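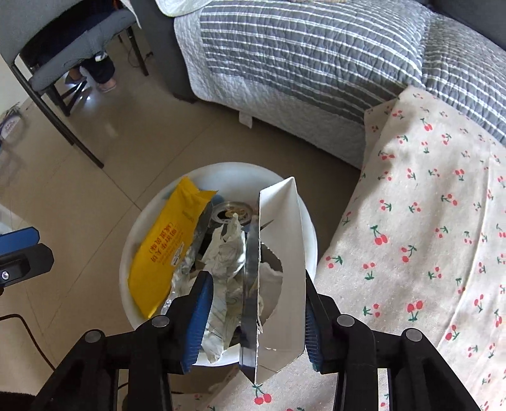

*Weißer Karton mit geöffneter Seite über einem runden Abfalleimer*

# Grastine Abflussprotokolle

Der Datensatz enthält Einsatzprotokolle zu Verstopfungen und Rückstauereignissen in Grundleitungen, Fallsträngen und Anschlussleitungen von Mehrfamilienhäusern in Skoketham. Herausgeber ist die Grastine Gebäudetechnik, Abteilung Entwässerung. Die fachliche Verantwortung liegt bei Kwan-ho Chow, die Datenpflege bei Hok-lam Chow.

## Umfang

Der aktuelle Stand umfasst mehr als 4.000 Einsatzprotokolle aus 200 Gebäuden. Jedes Protokoll beschreibt genau einen Einsatz. Folgeeinsätze an derselben Leitung werden als eigene Protokolle geführt und über das Feld `vorgang_id` verknüpft.

Nicht enthalten sind Einsätze in Gewerbeküchen, Arbeiten an Fettabscheidern sowie Einsätze an der öffentlichen Kanalisation jenseits des Revisionsschachts. Reine Angebotsbesichtigungen ohne Arbeiten an der Leitung wurden vor der Veröffentlichung entfernt.

## Dateien

| Datei | Inhalt |
|---|---|
| `einsaetze.csv` | Protokolle, eine Zeile je Einsatz |
| `gebaeude.csv` | Stammdaten der Gebäude |
| `leitungen.csv` | Leitungsabschnitte mit Werkstoff und Nennweite |
| `schluessel.csv` | Schlüsselverzeichnis für alle codierten Felder |

Alle Dateien sind in UTF-8 codiert. Feldtrenner ist das Semikolon, Dezimaltrenner das Komma. Leere Felder bedeuten »nicht erhoben«; der Wert `0` ist stets ein gemessener oder ausdrücklich eingetragener Wert.

## Felder in `einsaetze.csv`

Die Tabelle hat 13 Spalten. Die für Auswertungen wesentlichen sind nachstehend erläutert.

- `einsatz_id`: laufende Kennung, ohne Bezug zur Rechnungsnummer
- `vorgang_id`: verbindet Erst- und Folgeeinsätze
- `gebaeude_id`: Verweis auf `gebaeude.csv`
- `leitung_id`: Verweis auf `leitungen.csv`, leer bei nicht lokalisierter Störung
- `meldung`: Schadensbild laut Anruf, codiert
- `befund`: Ursache laut Monteur, codiert nach `schluessel.csv`
- `verfahren`: Spirale, Hochdruckspülung, Saugglocke, Teilaustausch oder keines
- `kamera`: `j`, wenn die Leitung vor oder nach der Reinigung befahren wurde
- `eindringtiefe_m`: Abstand vom Zugangspunkt bis zum Hindernis in Metern

Die Spalte `befund` kennt 14 Ausprägungen. Hygieneartikel und Feuchttücher werden gemeinsam geführt, da sie in den älteren Papierprotokollen nicht getrennt wurden. Wurzeleinwuchs, Versatz und Gegengefälle dürfen nur eingetragen werden, wenn eine Kamerabefahrung vorliegt. Andernfalls ist »baulich, ungeklärt« zu verwenden.

## Erhebung

Die Protokolle werden vom Monteur vor Ort in der Anwendung Ulier erfasst und am folgenden Arbeitstag in der Zentrale geprüft. Vor der Einführung von Ulier wurden Durchschreibeblöcke verwendet. Diese Bestände hat Hok-lam Chow nachträglich übertragen; sie tragen in der Spalte `quelle` den Wert `papier`.

Die Eindringtiefe wird an der Markierung der Spirale abgelesen. Bei Geräten der Baureihe Mak zeigt das Zählwerk den Wert an. Ablesungen an der Spirale sind auf halbe Meter gerundet, Werte vom Zählwerk auf Dezimeter. Wer beide Quellen gemeinsam auswertet, sollte die feineren Werte vorher angleichen.

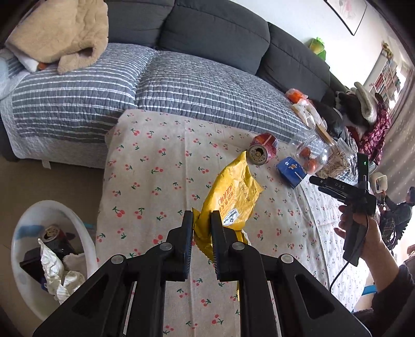 Für Einsätze mit mehreren Zugangspunkten gilt die Messung vom zuletzt verwendeten Punkt aus. Dies ist bei langen Grundleitungen zu beachten, deren erster Reinigungsversuch häufig über ein WC oder einen Bodenablauf erfolgt und deren zweiter über den Revisionsschacht.

## Qualität und bekannte Einschränkungen

1. **Meldeverhalten.** Erfasst sind nur Störungen, die zu einem Auftrag geführt haben. Verstopfungen, die von Mietparteien oder Hausmeisterdiensten selbst behoben wurden, fehlen vollständig. Aussagen über die tatsächliche Häufigkeit von Verstopfungen sind daher nicht möglich.
2. **Befund ohne Sicht.** Bei Einsätzen ohne Kamera beruht der Befund auf dem Material, das an der Spirale zutage kam, oder auf der Einschätzung des Monteurs.
3. **Werkstoffangaben.** In teilsanierten Strängen wechselt der Werkstoff mitunter mehrfach. Die Datei `leitungen.csv` nennt den überwiegenden Werkstoff.
4. **Uhrzeiten.** Papierprotokolle enthalten die Ankunftszeit, Protokolle aus Ulier den Beginn der Arbeiten.

Im September wurde der Schlüssel für Kalk- und Urinsteinablagerungen zusammengelegt. Ältere Auszüge des Datensatzes führen beide getrennt und lassen sich über die Spalte `alt_code` in `schluessel.csv` überführen.

## Datenschutz

Namen, Telefonnummern und Wohnungsnummern wurden entfernt. Die Gebäudekennungen sind zufällig vergeben und enthalten keinen Hinweis auf Straße oder Eigentümer. Freitextbemerkungen werden nicht veröffentlicht. Der Versuch, einzelne Gebäude oder Haushalte zu identifizieren, ist nach den Nutzungsbedingungen untersagt.

## Nutzung

Der Datensatz ist für Wartungsplanung, Ausbildung und Forschung vorgesehen. Für die Bewertung einzelner Monteure oder für Entscheidungen über die Kostentragung im Mietverhältnis darf er nicht herangezogen werden. Eine Weitergabe an Dritte ist mit Quellenangabe und unverändertem Begleittext gestattet. Abgeleitete Datensätze sind als solche zu kennzeichnen.

Zitierweise: *Grastine Gebäudetechnik, Abteilung Entwässerung: Abflussprotokolle Skoketham.*

## Korrekturen

Fehlermeldungen sind unter Angabe der `einsatz_id` und der betroffenen Spalte an Hok-lam Chow zu richten. Änderungen am Schlüsselverzeichnis bedürfen der Freigabe durch Kwan-ho Chow und werden in `AENDERUNGEN.md` vermerkt.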